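Urmont Works tenants' pages
Workshop tips for the old foundry units
Updated 26 May 2018

Plornidstead has been turning its old industrial buildings into small workshops for several years now, and the casting sheds at Urmont Works are the latest to be let. Most of the new tenants are one- or two-person firms: furniture repair, bike frames, print, bakery supplies, a bit of light electronics. The buildings are sound but they are still foundry buildings, and they need handling differently from a modern unit on the Lusham road. These tips come from tenants who moved in with the first phase.

Before you move in

Walk round the unit with the lights off and the doors shut. Daylight round the frames shows you where the draughts will be in winter. Foam strip is fine for the small doors. The big sliding doors want brush strip along the bottom edge, screwed on.

Sweep twice, then vacuum, then leave it overnight and vacuum again. Fine black dust sits on the roof steels and keeps coming down whenever a lorry goes past. Wear a proper dust mask for this. Don't use a leaf blower.

Check the floor before you decide where the benches go. The concrete was poured in bays and the joints are rarely level with each other. A bench with all four legs in one bay will stay steady. If you have to cross a joint, use adjustable feet and check them again after a month.

Ask the site office for the floor plan with the old moulding pits marked. They have been filled and capped, but no fixing bolts should go into them.

Power and heat

Each unit has its own meter. Write down the reading on the day you get the keys and send it in by email, even if somebody takes it down in front of you.

The single-phase supply is enough for hand tools, a small compressor and lighting. Anything bigger needs the three-phase board, and the form for that takes longer than you would like.

Don't try to heat the whole space. The roof is too high. Hang a curtain of heavy clear plastic strips across the working end and put a radiant heater over the bench. A fan heater of 1000 watts will do for a partitioned office and very little else.

Benches and surfaces

Cover a good bench top before doing small or messy jobs. Lining paper is cheap and comes off in one piece at the end of the day. Hardboard lasts longer and can be turned over.

Keep one table for clean work only, and put it as far from the sliding doors as you can.
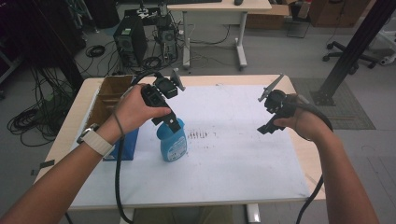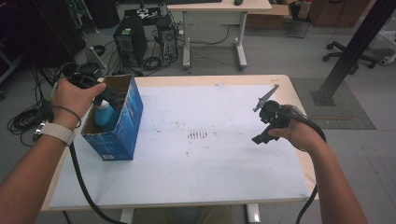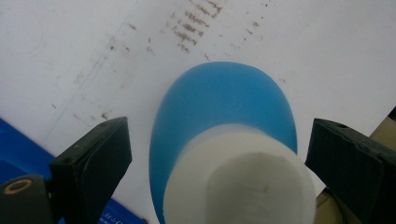 Shared yards and shared cleaning points are part of the deal at Urmont, and they work better if each unit keeps its own supplies. Buy a small stock and mark it with your unit number. Stand plastic bottles upright in an open cardboard box, as with the light blue one in the blue box, and you can carry a few of them down to the sink point and back in one go – the site trolley is usually on the far side of the yard. A big sheet of white paper over the table is handy for wiping-down jobs too. Roll it up with the dirt inside and put it in the general waste.

Waste and deliveries

The scrap metal skip takes clean steel and aluminium only. Swarf goes in the lidded drum beside it. Keep brass and copper in your own unit and take them to the merchant yourself, as the prices are worth the trip.

Old sand still turns up behind panels and in ducts. Bag it, label it and tell the office. Up to 11 bags at a time can be left at the loading dock.

Pallets over 500 kg have to come in through the Bastos Street gate. Tell the driver before the day, and give the gate name as well as the postcode, or they will end up at the museum entrance.

Working hours

Noisy work stops at six now that the flats opposite are occupied. Some of us do our grinding first thing and leave assembly and paperwork for the evening, and there have been fewer complaints.

The 657 bus runs from Lusham station to the main gate. The timetable changes in July, so check the board by the stop if you have staff coming in early.

Faulty yard lights should be reported with the column number, painted at knee height on the side facing the wall.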